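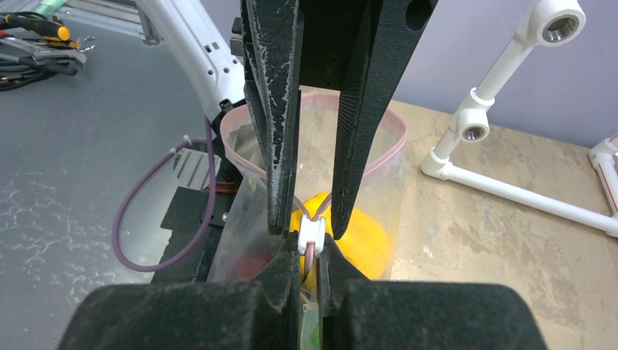
By Anika Tran
Updated 18th November

Hi, and welcome to Seren! I'm Anika, and I run a little cooking school on the second floor of the old Montoya building in Paltness, up the stairs next to the shoe repair shop. If you've walked past and smelled onions, that was us.

I didn't set out to teach anybody anything. I was a payroll clerk for years (a good one, too) and I cooked at night because it was the one part of the day where no one needed a form from me. Then my neighbor Agathe Langlois asked if I'd show her how to make the lentil soup I kept leaving on her porch. She brought her sister along. The sister brought two people from her choir, and by September I had folding chairs in my kitchen and a very grumpy dog who couldn't get to his bowl.

So I rented a room. It had a sink, a window that wouldn't close and carpet, of all things, which came up the first weekend. Heriberto Flores put in the counters and then stayed on to teach, because he kept correcting my tortillas while he was measuring. He was right about the tortillas. He does our Mexican home cooking class now and it fills up faster than anything I teach, which I am completely fine with.

Dexter Lindqvist does bread. He used to bake at Ristberg, the big place out by the highway, and he's used to making dough in amounts you could park a car on, so it took him a while to write recipes for one loaf. Ask him about rye if you have an afternoon free.

What do we teach? Plain weeknight food, mostly. Soups, beans, roast vegetables, a chicken that lasts you three dinners, what to do with the half a cabbage. We spend a whole class on shopping and storing produce, and I know that sounds dull, but it's the one I get the most letters about! People come in throwing out a bag of slimy peppers every week and go home with a plan for them. We do knife skills too, slowly, and you're welcome to bring your own knife even if it's terrible. Mine was.

Classes are small. There are 5 stoves and two people share each one, so you'll be chopping next to a stranger, and you'll probably have their phone number by dessert. Everything gets eaten at the long table at the end. Bring a container if you like leftovers, and please tell us about allergies when you sign up and again when you walk in.

We're not a chef school and we don't give out certificates (Dexter offered to draw some, and I said no). If you can boil water you're ready, and if you can't, come to First Pots, the beginner class.

Parking is behind the building, and the door code comes with your booking. If you get stuck, call the kitchen at extension 3514 and let it ring, because one of us has flour on our hands.

Come hungry!
Anika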